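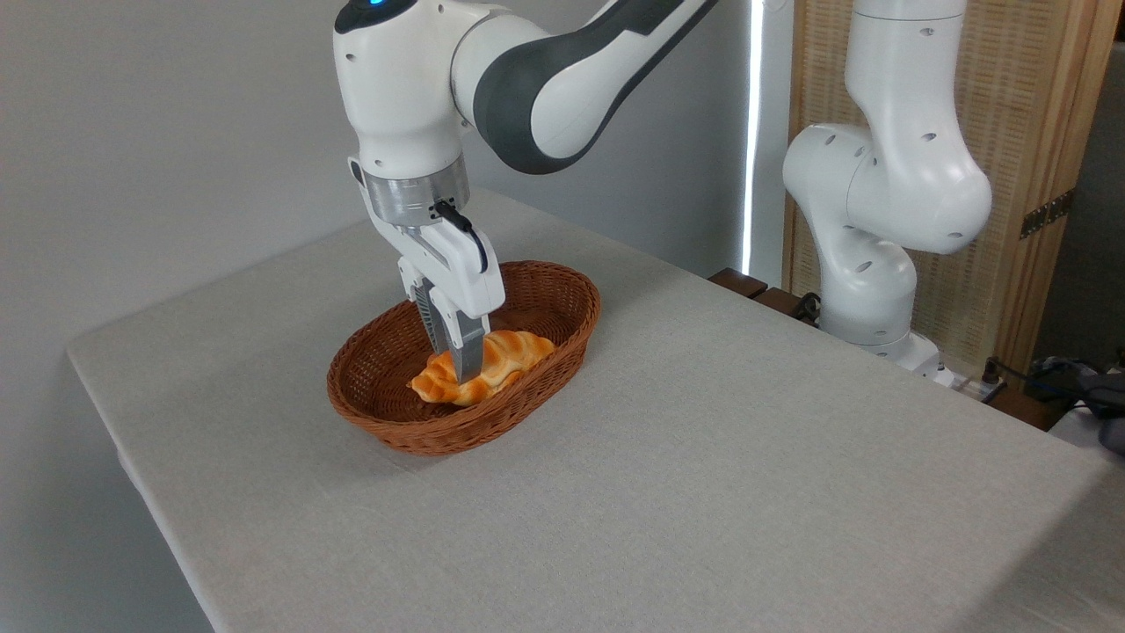 Robots at the Bakery: What Happens to the People's Jobs?

Picking up a croissant is easy for you. You look at it, you reach out, and your hand knows how hard to squeeze. A robot arm has to be taught all of that. Its gripper has two fingers that close from both sides. Squeeze too hard and the layers crush. Squeeze too softly and the croissant drops.

The Rika bakery makes 2,084 pastries on a normal day in October. Until last year, people packed every one of them by hand. The packers started at 4 a.m. and stood in one spot until the trucks left. It made their wrists and backs sore.

Now the bakery has robot arms from a company called Guvia. The arms do part of the packing. They are good at making the same move again and again, and their wrists don't get sore.

Did anyone lose a job?

There were 11 packers before the robots came. All 11 still work at Rika, but the work is different. Six of them look after the arms. They clean the grippers, check for squashed pastries, and press the stop button if something goes wrong. The others moved to baking, decorating, or the shop counter.

Some workers like the change. They learned something new and they get to move around more. Others miss the old packing table, where they could talk all morning. One packer did not want to learn the computer screen at first and had extra lessons.

It does not go this way everywhere. At some workplaces, robots mean fewer people are hired. That is why workers often ask questions before the machines arrive: Who will be trained? Will the pay stay the same?

What can't the robots do?

The arms at Rika can't taste. They can't tell a customer which bun has nuts in it. A pastry with an odd shape can confuse them, and a person has to step in.

Words to know

Gripper: the "hand" of a robot arm.
Automation: using machines to do work that people used to do.

Last updated: October

Comments

we read this in class and I want to know if the robot can pick up a donut

My aunt packs cookies and she says her wrists hurt too.

Do the robots get a lunch break

I would miss talking to my friends at the table.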